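Gernier two-finger gripper, 40 shifts in

We bought two of these in the spring to replace the worn pair on our Zallitz arms. The job is dull: sort small supplies, mostly rolls of tape, between a dish rack and a shallow cardboard box. The pair cost us $802 with the mounting kit.

Setup took one afternoon. The Datum controller found both units right away, and flat parts were no trouble. Picking from a low-walled box is harder, and that is where the fault showed up. 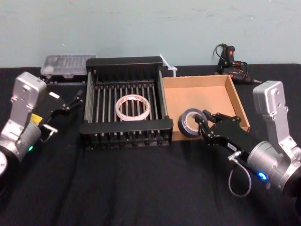
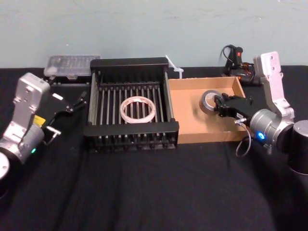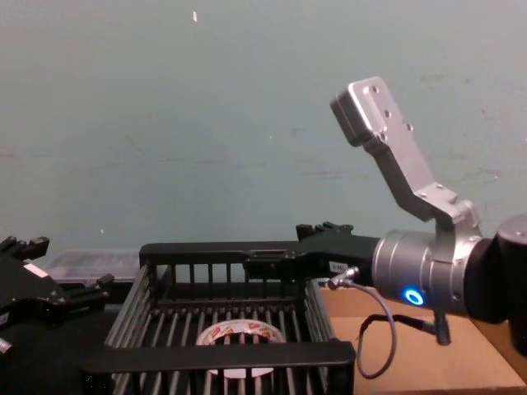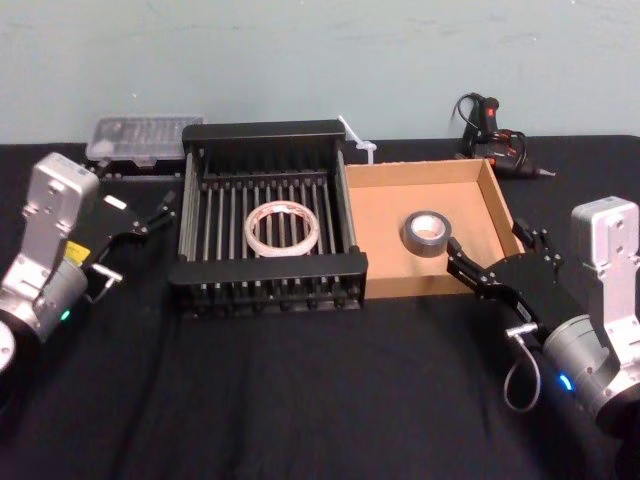 Over 342 logged picks the right unit reported a closed grip 7 times with nothing between the fingers. The arm then went through the whole placing motion and marked the job done. A missed pick is a small thing. A false "closed" signal is a safety matter, and anyone who reaches in trusting the status screen is taking a risk.

Gernier support had us recalibrate, which helped for two days. After that we swapped the signal cable. It hangs in a loop under the gripper and I would like a proper clip for it – the kit has none. The new cable made no difference. Replacing the position sensor did, and we have had no false reports from it so far.

The left unit never had the problem. Grip force is fine on both, the fingers show little wear, and the manual is clear except for the page on fault codes, where code 7 is listed twice with different meanings.

I would buy it again for parts that can't hurt anyone – but only with a separate check on the grip signal. Three stars out of five.

Related reviews
Barajas bench light, long-term notes
Datum controller: the December update
Zallitz mounting plates compared
Cable clips for small arms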